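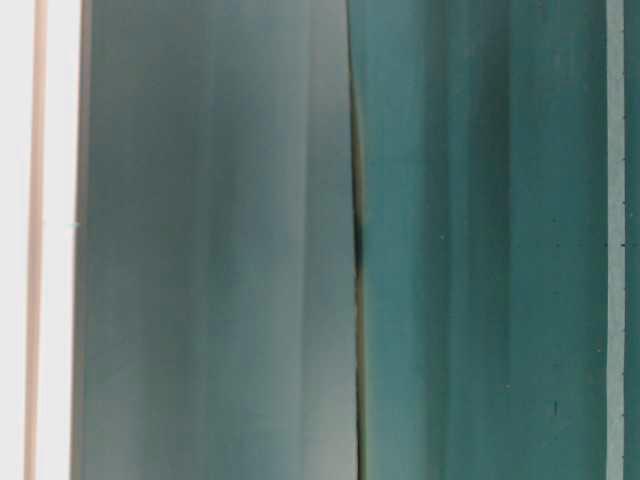 Gray-green panel, close up, with the dark seam at its right edge

November, a little after lunch

Picking up where I left off on the extrusion bars for the Farnora frame. I had hoped to get further, but I spent most of the morning sorting the hardware drawer, and I'm not sorry, as it had become a place where you put your hand in and hoped for the best. The short screws are back in their own bin and the cable ties are sorted by length. There were 131 of the small white ones left in the bag, so please don't order more until after the Stumach job goes out!

I'm still fond of the white ties for marking where a cable run will sit. They show up well against the teal surface, and I can slide one along while I make up my mind, then pull it snug when I'm happy. Two to a bar seems to be enough for now, one toward the end and one nearer the middle. I've been leaving the tails long and standing up until the whole run is settled. It looks a bit untidy, I know, but the last time I trimmed early I ended up cutting off five perfectly good ties and starting over, and I grumbled about it all the way home. 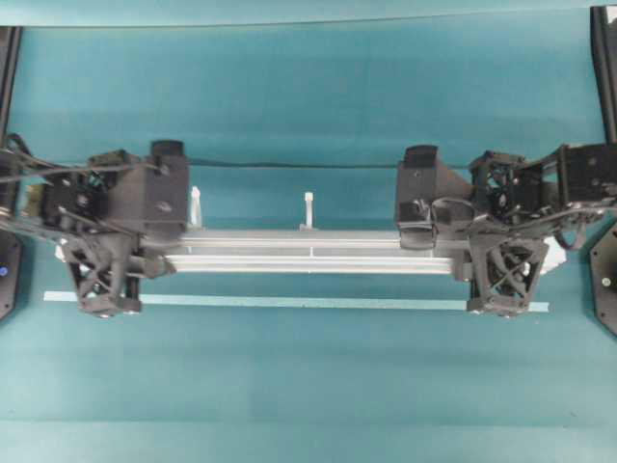 The other thing I want to write down before I forget is the spacing. The Sydorenko drawing asks for 216 mm between ties, and I had been reading that as center to center, but the note in the corner measures from the end of the bar. I've penciled the right version onto our copy in the folder. If you come across an older printout, kindly put it in the recycling.

Bars still to do: 18, give or take whatever is hiding on the lower rack. I'd like to wipe each one down before the ties go on, with the blue cloths and not the paper towels, which leave lint in the slots and then I'm there with a toothpick for half the afternoon.

Trillunmont wants to know whether we can send the first bundle early. I said probably — it depends on whether the end caps come in. Will ring the supplier at four and add the answer underneath.

4:20. End caps are on their way, black ones only. I said yes to black.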